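Notes from the bus fares meeting

I went to the public meeting on bus fares at the Okus centre in March, mostly to find out why the under-19 pass had gone. I hadn't been to one of these since the library cuts and had forgotten how long they run.

Effie Hepburn handed in the petition, which had 1312 names on it. She spoke for two minutes and was asked one question, on whether the signatures all came from inside the county. They did. Rory Carnegie spoke for the bus company and said the pass cost more to run than it brought in. He had no figures with him but promised to send some.

The young people at the back were the best part of it. One lad gets the 205 to college and now pays full fare both ways. He said so plainly and sat down again.
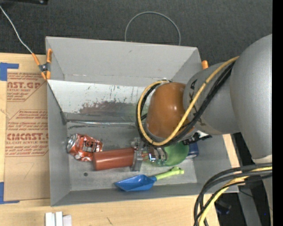

What happens next

The council votes in 7 weeks. Eifion Gethin is collecting written comments until then – short ones are fine, and you can leave them at the front desk. I've sent mine. I asked for the pass to come back for a year, with the costs published at the end of it.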